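Ornomico disassembly study: frequently asked questions

Where does the 33 percent figure come from?

It's the share of full teardowns that finished with no human touching anything. A lot of people have quoted our per-step number instead, which is much higher and much less useful. A robot that gets most single steps right can still fail most computers, because a teardown is a long chain of steps. If you see a paper that reports only the per-step number, ask for the other one.

So the method works?

It works better than the scripted baseline we compared it with. That is a low bar. The baseline was written by us, and people are rarely at their best when building the thing they hope to beat. Évan Bouvier rewrote it twice to make it stronger, and each time our lead got smaller.

How much training data did you use?

We recorded 3,000 demonstrations and threw out 300 of them, mostly for bad labels. We tried training on 1,000 and the results were close enough that we wouldn't claim the extra data helped. We published both curves. Please don't cite us as proof that more data fixes this problem.

Did Kramer or Itex pay for the work?

Kramer lent us lab space. Itex gave us old office machines. Neither saw the results before we posted them.

How is this different from the Ullivis system?

Ullivis plans the whole sequence up front. Ours picks the next part after each step. We have read their report and could not reproduce their timing, and they may well say the same about ours. Until somebody runs both on the same set of computers, treat any ranking with suspicion, including the one in our own abstract.

Why are the fixtures 3D printed?

They're cheap to change. That is also a weakness. Parts go into slots shaped for them, which makes placing them easier than it would be in a real recycling plant. Bastian Engelhardt argued for a plain bin as a second test, and the bin results are in the appendix. They are worse. 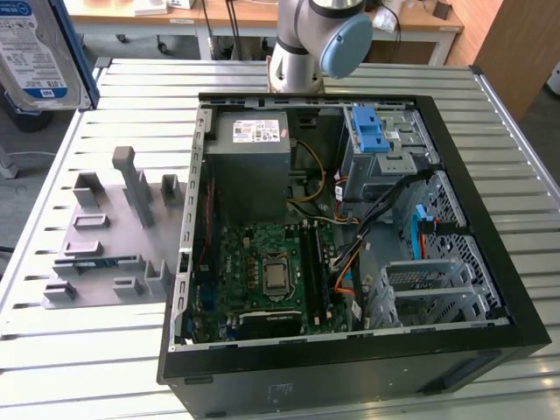 Which part gives the method the most trouble?

Cables. The policy treats a connector as a rigid thing to be gripped and pulled, and a cable bends, hides its own plug and drags on its neighbors. Most failed runs in our logs end at a connector.

Can I get the code and the logs?

The logs are up now, failures included. The code is due in January. The trained weights will come with it, but they were tuned to our arm and our table, and we'd be surprised if they ran well on yours without retraining.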